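3.2 Outdoor play and parent reports

Data came from 2 nursery settings, Rernberg and Stendska. Both run a weekly outdoor session, mornings only, all weathers. Rernberg has its own copse behind the building; Stendska walks to a shared field, which takes up a fair chunk of the time. We had 263 usable parent forms from the January round. Forms missing the child's age group were dropped.

Parents were asked how often the child talked about the session at home, whether they had asked to go outside more, and whether sleep had changed. Sleep answers were patchy. Many parents wrote "same as ever" and left the scale blank – these were coded as no change, after some arguement between the coders. 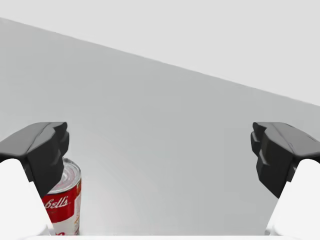 Staff notes were kept separately. Each keyworker wrote a short entry after the session, no set format, and the length varies a lot. Some are one line ("mud kitchen again, lots of sharing"). Others run to a page. In all 507 entries were read twice and tagged for turn-taking, asking for help, and managing a small risk alone, such as climbing or carrying a long stick. Tags were not exclusive. Where the readers disagreed the wider tag was kept.

Stendska entries mention turn-taking more often. Could be the field – fewer logs, fewer ropes, so more waiting. Could also be the staff there, who had been on the Pickering course the previous spring and were perhaps looking for it. We can't seperate the two with the notes we have. Risk tags went the other way, more at Rernberg, mostly the copse bank and the low branches.

Figure 3. Table-top setting, simulated, with four grocery items.
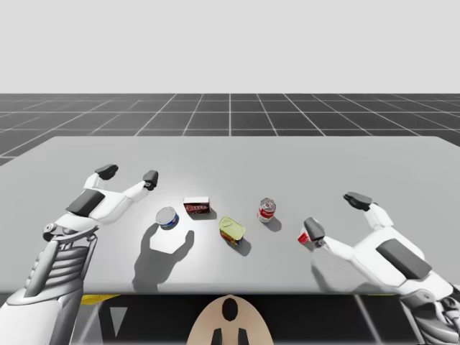 3.3 Limits of the notes

Entries were written from memory, often after lunch. Quiet children turn up less. A keyworker with a hard morning writes about the hard morning. The Sumero checklist would have given more even coverage but staff at both settings found it too long and we did not push it. Parent forms are also skewed towards families who collect in person, as the paper copies were handed out at the gate.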